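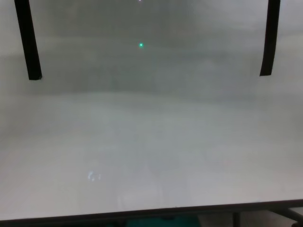 Checkliste Kartuschenpressen und Mischerpistolen, mit meinen Anmerkungen

Stand April, gilt für alle Pressen in unserer Ausgabe: Hand, Akku und Druckluft. Ich bin die Liste diesmal komplett durchgegangen und habe überall dazugeschrieben, was mir aufgefallen ist. Ihr kennt mich, das wird dann länger. Wer nur abhaken will, liest die erste Zeile von jedem Punkt und gut ist.

Vor dem Start

[x] Druckluft abgekuppelt, Akku gezogen, Kartusche raus
Klingt banal, aber bei der kleinen Akkupresse steckte der Akku noch, als sie bei mir auf der Werkbank lag. Wer einmal den Finger zwischen Vorschubteller und Kartuschenhalter hatte, macht das nie wieder. Bitte auch dann, wenn ihr »nur mal kurz schauen« wollt!

[x] Handschuhe und Schutzbrille liegen bereit
Nitril, keine Lederhandschuhe. Epoxidharz zieht ins Leder und dann tragt ihr das Zeug den ganzen Tag auf der Haut spazieren. Die Brille brauche ich vor allem beim Anschneiden und beim Wechsel vom Mischer, da spritzt es gern mal.

[x] Sicherheitsdatenblatt vom Mörtel liegt beim Gerät
Für den Zweikomponentenmörtel von Huritz ist das Blatt da, für den Husirus fehlte es. Habe ich nachgedruckt und in die Klarsichthülle gesteckt.

Handpressen

[x] Rahmen und Halter ohne Risse, nichts verbogen
Bei der Eskola 602 ist der Halter vorne minimal aufgeweitet. Die Kartusche sitzt noch sauber, ich lasse sie also in Betrieb, schaue mir das aber beim nächsten Mal wieder an. Falls jemand merkt, dass die Kartusche beim Drücken nach oben wandert: sofort weglegen und mir Bescheid geben.

[x] Schubstange läuft gerade und leicht
Zwei Stangen waren mit ausgehärtetem Harz verklebt. Habe ich mit dem Kunststoffschaber abgekriegt, das hat mich eine halbe Kaffeepause gekostet. Bitte nicht mit dem Cutter dran, die Riefen bleiben drin und dann rutscht die Klemmplatte.

[ ] Klemmplatte greift bei jedem Hub
Nicht bestanden bei einer der alten Einfachpressen. Die Platte rutscht durch, sobald der Gegendruck steigt, also genau dann, wenn man sie braucht. Ersatzplatte und Feder sind bestellt, bis dahin hängt der rote Anhänger dran. Rot heißt rot, auch wenn gerade keine andere frei ist!

[x] Entlastungshebel funktioniert
Alle gut. Ich wiederhole mich da gern: nach jedem Bohrloch entlasten, sonst läuft der Mörtel nach und ihr habt die Sauerei auf dem Schuh.

Doppelkartuschen

[x] Beide Druckteller stehen auf gleicher Höhe
Das ist für mich der wichtigste Punkt auf der ganzen Liste. Wenn ein Teller vorläuft, stimmt das Mischungsverhältnis nicht, und einem Anker im Beton sieht man das von außen leider nicht an. Ich lege ein Lineal quer über beide Teller, fertig. Bei der Eskola 909 war der rechte Teller locker, Schraube nachgezogen und mit Sicherungslack versehen.

[x] Teller passen zum Kartuschentyp
Wir haben Teller für gleiche und für ungleiche Kammern in derselben Kiste liegen, und das ist doof. Ich habe sie jetzt getrennt und die Fächer beschriftet. Mal sehen, wie lange es hält.

[x] Vorlauf wird verworfen
Kein Punkt am Gerät, ich weiß, gehört aber her. Die ersten Hübe aus einem frischen Mischer kommen in den Abfall, bis die Farbe gleichmäßig ist. Nach längerer Pause kommt ein neuer Mischer drauf, die Verarbeitungszeit steht auf der Kartusche. Im warmen Container ist sie kürzer, als man denkt. 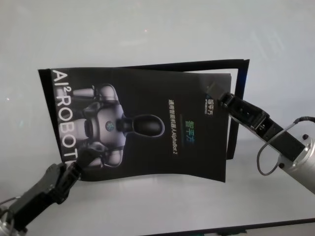
Akku und Druckluft

[x] Akkus ohne Beulen, Kontakte sauber
Alle 4 Akkus in Ordnung. Einer hält spürbar kürzer als früher, den habe ich mit einem Strich markiert und nehme ihn selbst nur noch für kleine Sachen.

[x] Abschaltung beim Loslassen
Abzug los, Vorschub steht, Stange fährt ein Stück zurück. So soll es sein, und so war es bei beiden Akkugeräten. Ich prüfe das immer mit leerer Kartusche, mit voller ist mir das Material zu schade.

[ ] Schlauch und Kupplung dicht
Bei der Ula zischt es am Anschluss, mit Seifenwasser gab es schöne Blasen. Der Dichtring ist hin. Neuer Ring kommt rein, danach mache ich die Prüfung noch mal ganz von vorn. Solange bleibt die Presse im Schrank.

[x] Druckregler steht unter dem Höchstwert vom Typenschild
War richtig eingestellt. Bitte nicht höher drehen, nur weil der Mörtel morgens zäh ist! Lieber die Kartuschen über Nacht drinnen lagern, dann geht es auch in der Früh um sechs.

Schlauchbeutelpressen

[x] Rohr innen sauber, Kolben dichtet ab
Ein Beutel ist wohl geplatzt, jedenfalls klebte hinten am Kolben einiges an Dichtstoff. Habe ich rausgeholt. Wenn euch das passiert, wischt es gleich weg, frisch geht das mit einem Lappen, ausgehärtet ist es eine Strafarbeit.

[x] Endkappe lässt sich von Hand zudrehen
Gewinde gereinigt und ganz dünn gefettet. Keine Zange nehmen.

Offen geblieben

Klemmplatte an der Einfachpresse tauschen
Dichtring an der Ula tauschen, neu prüfen
Halter der Eskola 602 im Auge behalten
Mischer nachbestellen, die langen sind fast alle

Die nächste Runde mache ich vor den Sommerferien. Wer vorher etwas findet, hängt bitte den roten Anhänger dran und schreibt kurz drauf, was los ist. »Kaputt« allein hilft mir wenig.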